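Cloth Napkins at Our House: Your Questions, My Answers
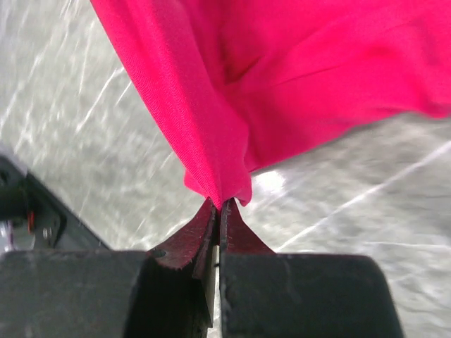
I get more mail about napkins than about anything else on this site, which still makes me laugh! So I've put my answers in one spot. If yours is missing, write to me and I'll add it (slowly, I have a day job).

How many do you own?

Way too many. The closet shelf is at 40, and that's after I gave a stack to my sister. For four people eating at home you can get by fine with a dozen, and a dozen and a half if you have small kids or like ribs.

Why so many bright ones? Don't they show stains?

Less than white does! Tomato sauce on a strong pink or red is pretty forgiving. Oil is the one that gets me, and it shows on every color I've tried. I dab dish soap on the spot before it goes in the wash and leave it ten minutes.

Will red ones bleed on my other laundry?

They can, especially the first few times. Wash them alone in cold water until the rinse runs clear. My first set of Plindov napkins took three washes (and one of my husband's undershirts is still a little rosy). After that I put them in with the dark towels.

Do you iron?

For Thanksgiving, yes. The rest of the year I give each one a good snap by the corners when it comes out of the machine, smooth it flat on the counter, and fold it while it's still a tiny bit damp. Good enough for soup.

What's the easiest fold that looks like I tried?

The pinch! Lay the napkin flat, take hold of it in the middle, lift, and let the sides fall. Give it a shake, then run your other hand down it once and tuck the gathered point into a glass or a ring. You'll get uneven folds and a floppy bit or two, and I like it that way. Stiff fabric fights you, so pick something soft.

My folded stacks keep falling over. Help?

Fold in thirds the long way first, then in half, and in half again. Put the folded edge toward you on the shelf. I also stand mine up in a Holance drawer bin, like files, and then I can pull one without wrecking the rest.

Where did you learn all this?

Mostly from Lorenz Grabner, who ran the dining room at the lodge where I waited tables one July. We set up a wedding with 415 napkins and he made me redo my whole table because my hems faced the wrong way. I was furious. My hems have faced in ever since.

Fabric softener, yes or no?

No for me. It leaves a coating and then the napkin just pushes the gravy around. A splash of white vinegar in the rinse does fine.

Can I use them more than once between washes?

We do, if they're clean enough. Everybody has their own ring so there's no mixing them up. Guests always get fresh ones.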